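Holtus clamp blocks and cross rod set, review after 11 weeks on the handheld gripper
Posted Dec 14, 2024 by Ebenezer Kpodo
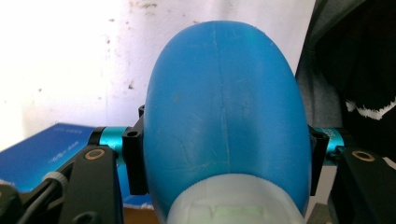 Rod and both clamps, from between the fingers. Blue dome in the middle.

Quick one, I've got a bench to clear.

Bought the Holtus set to replace the mounting on our handheld gripper. Old mount was a printed bracket, cracked twice in June, second time in the middle of a session. Wanted a rod and real clamps. Paid for two sets, using one, other one is spares.

Setup. Took me 40 minutes first time, would be less now. Rod goes in loose, clamps on, then square it up against the fingers before you tighten anything. I didn't do that. Had to back it all off and start over. Instruction sheet is one page and the drawing is tiny. Torque isn't given anywhere so I went snug plus a bit, paint pen across every bolt head. Do the paint pen. Takes a minute.

Finish on the rod is nice, teal, takes a shine along the top. Small printed markings near one end, pale. Kofi Ametepe wanted a plain black one, they don't sell it. Fine.

Clamps are the good part. Black blocks, angular, bolt hole is easy to get a key into even with the fingers on. On the old bracket you had to pull a finger to reach anything, so this alone was worth the money for me.

Upkeep so far. Once a week I check the paint lines, wipe the rod, wiggle each clamp by hand. One bolt had walked at week three, left side. Cleaned it, blue threadlocker, hasnt moved since. Counter on the gripper says 3,073 closes at last check and thats the only bolt I've touched.

Fingers are the same flat black ones as before, brass washers too. Washers are a wear item for us. Swap them when the hole starts to feel sloppy, dont wait. I go every 300 closes on the busy unit for a look, more often if Rizwan's been using it (he squeezes).

Cable. The set has nothing for cable routing, no clip, no tie point. Ours comes down next to the left finger and I had to sort the slack out myself. Leave enough to open all the way, then tie it. Check the conector when you do the bolts, it gets knocked. For this price there should be a clip in the bag.

Other gripes
- bolts come in one bag, two lengths, not sorted
- no spare bolts
- shipping box was way too big and the rod had been rolling around in it. No damage
- Ivwood sells a similar set a little cheaper but the clamps are one piece, so you slide everything off the rod to change anything. Sent mine back

Would I buy again, yes. Four out of five. Fifth star when they put a cable clip in and print the torque.

Will update if anything else walks.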